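Who is training whom? Notes on the gripper desk at Kerslake

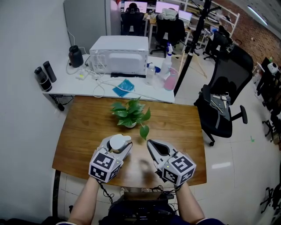
The gripper desk, with the pothos just beyond the two hand tools.

By Raelene Whitcombe

If you work upstairs you may have heard that the plants are being done by robot now. They aren't. They are being done by us, holding a plastic gripper in each hand, with patterned cubes on the back so a computer can follow where our hands go. Jornell wants 1343 recordings of leaves being lifted, turned and let go. As of Sunday it had 43.

Management calls this "capturing know-how." I did two shifts of it and my know-how was mostly in my fingertips, which the grippers don't have. You learn to be slower and clumsier so the machine can copy you. Tane Pirihi, who has potted plants here for 15 years, says it's like teaching someone to drive with oven gloves on.

We were told no jobs will go. Fine, I'd like that in writing. Ottar Lunde says the arms are for the night shift at Stumasden, where they can't find people. Has anyone asked what they pay at Stumasden?

In the meantime the potting benches are two people short whenever a session runs, and the daily target hasn't moved. Questions for Ottar go to Despina Tsoukalas before the February meeting. Mine is already in.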